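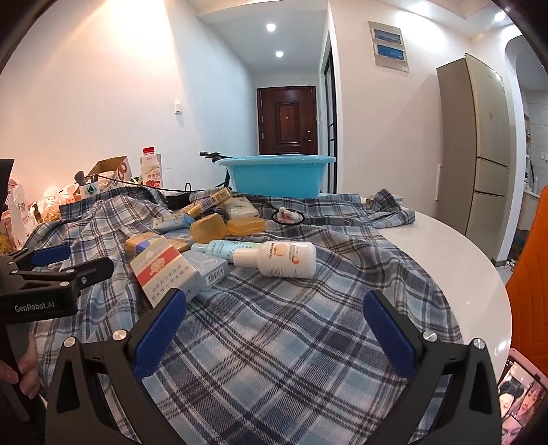

Sorting out the toiletries

Everything from the bathroom shelf went onto the round white table this week, on top of a checked shirt that was due for the wash. I had far more soap than I thought, and I've told myself no more until September.

The soap boxes are staying, as they travel well. The lotion goes in my bag for the trip to see Kanako, along with the sunscreen.
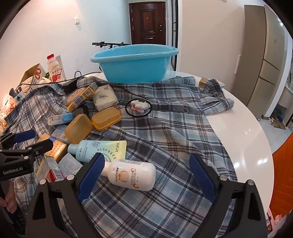 Lotion, sunscreen, two amber soap boxes and a hair tie.

Kanako Miyazaki and I share a bathroom when I stay, so I try to keep my things to one pouch. Mine is an old Nalik one with 2 pockets. The zip sticks at one end but it still shuts.
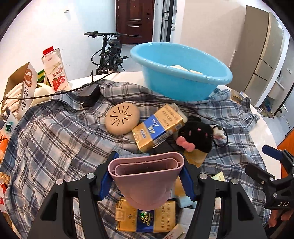

Anything in a carton stays at home, because the boxes take up too much room. I'll put the spare soap in the drawer under the sink and write the opening dates on the bottles with a marker. The shirt can go in the machine after that.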